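The Great Cup Question

Friends of the Thursday reading room will have noticed that the cupboard over the sink no longer closes. It has been held shut since spring with a rubber band off a bunch of asparagus, and the rubber band has started to give. So this month's item is about cups, and I would like you all to sit down for it.

When we moved into the Planen building we owned a kettle and whatever people had left behind at the last place. The plan was that each member would bring one cup and take it home again on leaving. I still have the note saying so, in my own handwriting, with a cheerful underline. What happened is what happens to every shared kitchen. People brought two. People brought the one their sister-in-law gave them. Somebody brought a gravy boat, and I have seen a grown man drink coffee from it during a discussion of Chekhov.

Tomás Rocha finally went through the lot one wet evening and came back with a figure of 38, for a group that has never once filled all the chairs. He left out the gravy boat on principle. I would have put it in.

Who owns what

Very little of it is claimed. Dayana Cárdenas sent a note to the whole list asking people to name their cups, and received two replies, one of which was a recipe. Both of the claimed cups have since gone missing, and I think there is a lesson in that for anyone tempted to come forward.

The unclaimed ones fall into families. There are the conference mugs, heavy as doorstops, with the names of firms that have since merged into other firms. We have a whole row from Trulano, which gave them away by the box at some open day and must have been glad to see them go. They hold a huge amount of tea and the handle takes one finger. There are the thin white ones that burn your hand. There are the souvenirs, which nobody admits to having bought, although somebody went to all those places and came home with china.

Then there is the plastic. I used to be a snob about plastic cups and would like to take some of it back. They don't chip. They survive the drop from the drying rack to the tile, which is a longer drop than it looks. Children can be given one without the adult having to hover. Against that, they hold on to the smell of whatever was in them last, so that a glass of water in our kitchen often has a distant memory of tomato soup. Orysia Fedoruk swears by a paste of baking soda left overnight. I tried it and got a cup that smelled of baking soda and, underneath, tomato soup.

The see-through kind do have one real point in their favor. A person can tell from across the kitchen whether there is anything in one. With the mugs you have to walk over and look in, and by then you are the one standing nearest to it and it is your job to wash it.

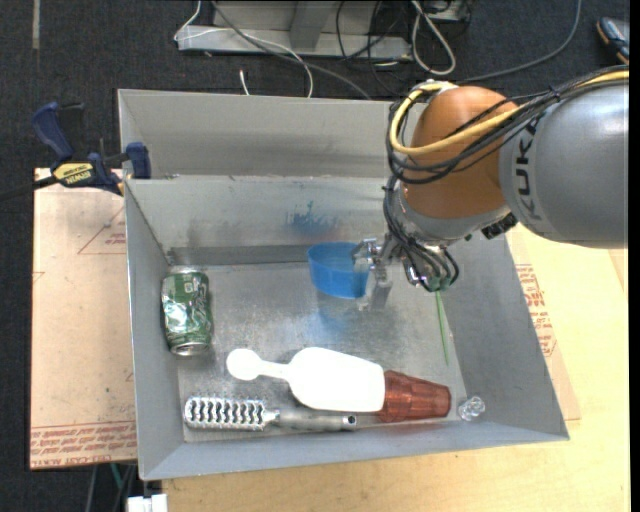 What we are going to do about it

I have talked this over with the people who do most of the washing up, which is to say I have talked it over with Perihan Işık. She was in favor of a skip. I talked her down to a box.

The box will be by the coat hooks from now on. Anything you do not want to see again in your life goes into it, and whatever is still in there at the first meeting in September goes to the rummage sale. If your own beloved cup turns up in the box, please take it out quietly. Do not find out who put it in. You have to read novels with these people all winter.

One request. Do not take a cup out of the box, decide it is too good for the rummage sale, and put it back in the cupboard. I say this as the person who did exactly that last year, with a brown mug I had no use for and did not like. It has a nice weight to it. It is still there, at the back, and I have not used it once.

A word on washing

The sign above the sink has been up so long that it has become wallpaper. It says "Your mother does not work here." Nuno Cunha's mother in fact joined us in the spring, comes every week, and has been very good about it. The sign is coming down. I have been asked to supply a new one and my drafts so far have been called "a bit much."

In the meantime, the rules are the old rules. Wash what you used. Dry it if the rack is full. A cup left to soak is a cup left for somebody else, however warmly you speak of soaking. The green cloth is for the counter, and I do not want to go into how we found out that some people thought otherwise.

The dishwasher remains broken. We had a man from Cheng in to look at it and he looked at it for a good while, with his head on one side, and then asked if we had thought about just washing up by hand. We have thought about it. We are thinking about it right now.

The bit about money

Every summer somebody proposes that we buy a matching set, and every summer I go and look at the prices and have to go for a walk. This year's suggestion was a set from Mornivness, who make a very handsome gray stoneware, stackable, with a little thumb rest. By the time you had enough for an open evening, plus spares, plus the shelf somebody would want to put them on, the bill would come to nearly the price of re-covering the armchairs. The armchairs need it more. Anyone who has sat in the green one will know what I mean and will probably still have the mark.

So no matching set. I have come round to thinking we would hate it anyway. Half the pleasure of arriving early is getting to the good cup first, and if they were all good there would be no reason to be on time. The reading itself has never managed to get people there by seven.

Other business, briefly

The long short-story evening is going ahead. The limit is 3000 words, and that means the story, and does not leave room for an introduction about where you were in your life when you wrote it. Orysia will be holding the bell, and she has shown in the past that she is willing to ring it.

The window by the poetry shelf is open and cannot be closed. The window by the radiator is closed and cannot be opened. Please dress for both.

Somebody has been returning library books to our shelves. They are not our books. They are due back at an actual library, and one of them is now so late that I was nervous just picking it up. I have put them on the piano with the dates facing out.

And could whoever borrowed the big teapot bring it back before the next meeting? It has a blue lid that does not belong to it and a chip in the spout, and it pours mostly onto the table. We miss it very much.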